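Jindton Town Council
Empty Homes Grant: frequently asked questions

What is the empty homes grant?
It is money from the council towards the cost of bringing a long-term empty house or flat back into use. In return, the owner agrees to let the property at a capped rent to a local household. The scheme covers the whole of Jindton, including the Granmont estate and the streets behind Nair Road.

Who can apply?
Any owner of a property that has stood empty for at least six months. You can be a private individual, a company or a charity. If the property has more than one owner, all of them must sign the form. Executors can apply once probate has been granted.

How much can I get?
Up to £3,000 for each bedroom. The grant will not cover more than 70 per cent of the total cost of the work, and you will need to show how you are paying for the rest. A bank statement or a letter from a lender will do.

What work does it pay for?
Roof repairs, damp treatment, rewiring, heating, kitchens, bathrooms, windows and outside doors. It also pays for insulation when this is done along with other work. It does not pay for extensions, conservatories, garden landscaping, furniture or loose appliances.

Can I clear the property before I apply?
Yes. Clearance is not counted as starting work. You may remove furniture, carpets and rubbish, but leave fitted kitchens and bathrooms in place until the surveyor has been. Keep your receipts for skip hire, as they can be added to the claim.
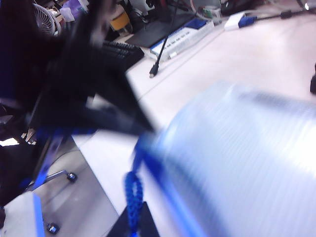 If the gas or electricity has been cut off, tell us on the form. The surveyor will need to bring lighting and will book a longer visit. You do not have to reconnect the supply for the inspection.

Do I need quotes?
You need two written quotes for each main item of work. They must be itemised and addressed to the owner. We base the grant on the lower quote, although you are free to use the other builder and pay the difference yourself.

Can I do the work myself?
You can do decorating and simple repairs, and claim for materials only. Gas and electrical work must be done by a registered contractor and we will ask for the certificates.

I have already started. Can I still apply?
Not for work that has been started or finished. You can apply for separate items that have not been touched. Please do not order materials until you have your offer letter.

How long does a decision take?
Six weeks from the day we have a complete application. Most delays come from missing quotes or an unsigned page. Applications received in August may wait longer for a survey.

When is the money paid?
Half is paid when the surveyor confirms that the work is half done, and the rest on completion. Payment goes to the owner's bank account. We do not pay builders directly.

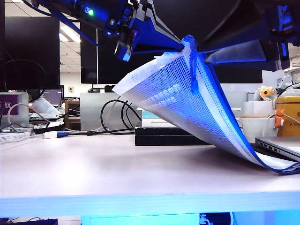 White mesh bag with blue edging.

What rent can I charge?
The rent must be no higher than the local housing allowance rate for a property of that size. It can be reviewed once a year. Service charges in blocks of flats are counted as part of the rent.

Do I get to choose the tenant?
The council puts forward households from the housing register and you may interview them. You can turn down 2 households without giving a reason. After that we will ask you to explain in writing.

Who manages the letting?
You can manage it yourself, use your own agent, or use Dorico Lettings, the council's partner agency. Dorico's fees are set out in the pack sent with your offer letter.

What if I want to sell?
The grant is registered as a charge against the property for six years. If you sell in that time you must repay some or all of it, depending on how long the property has been let. Leaving it to a family member in a will does not trigger repayment, provided that the letting continues.

Will I still pay the empty homes premium on my council tax?
Yes, until a tenant moves in. The grant and council tax are dealt with by different teams, so please tell both when the property is let.

Can I appeal?
Yes. Write to Azlan Wuisan, Housing Supply Manager, within six weeks of the date on your decision letter. Include any new quotes or reports you would like him to look at.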